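2022년 6월 17일 금요일, Verlow 2층 공용 작업실 정리·위생 점검
점검자: Uzma Talpur

**1. 바닥과 통로**
- [x] 카펫 위 통로 확보
- [x] 책상 다리 주변 적치물 없음
- [ ] 연장선 정리. 창가 쪽 한 줄은 벽으로 붙여 달라고 지난 2월에도 적었음. 재점검 대상.

**2. 탁자**
- [x] 상판 흔들림 없음
- [x] 모서리 파손 없음
- [x] 배선 구멍 덮개 고정 상태 양호
- [ ] 상판 닦기: 퇴실 전 담당자가 하고 서명. 17번 칸 서명 빠짐.

**3. 휴지통과 비닐**
- [x] 비닐을 테두리 바깥으로 접어 씌웠는지
- [x] 비닐 찢어짐 없음
- [x] 예비 비닐 비치. 487번 선반, 33매 남음. 다음 주문 때 Stakell에 같은 규격으로 요청할 것.
- [ ] 휴지통 바닥 청소. 비닐만 갈고 통은 안 닦는 경우가 많음. 월 2회로 정함.

**4. 식품과 포장지**
- [x] 음식물은 밀봉해서 버릴 것
- [x] 건면 등 마른 식품은 유통기한 확인 후 폐기
- [ ] 포장 비닐 분리배출. 내용물이 남은 봉지는 비운 다음 비닐류로. 안내문이 낡아 글씨가 안 보이니 새로 붙여야 함.
- [ ] 개봉한 식품에 날짜 표시. Tillman 쪽 선반은 표시 없는 것이 대부분.

**종합 의견**
통로와 탁자는 문제없음. 미완료 항목은 다음 점검 전까지 처리하고 이 파일에 날짜를 적을 것. 열쇠는 Cletedham 사무실에 반납함.
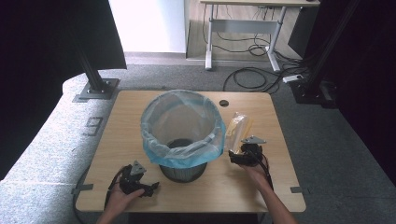
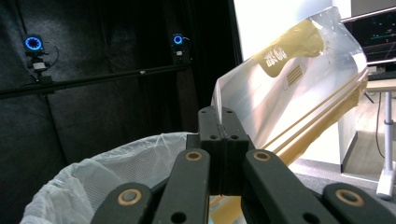

비닐을 씌운 휴지통과 비닐 포장 식품. 두 번째 사진의 봉지는 스파게티 건면.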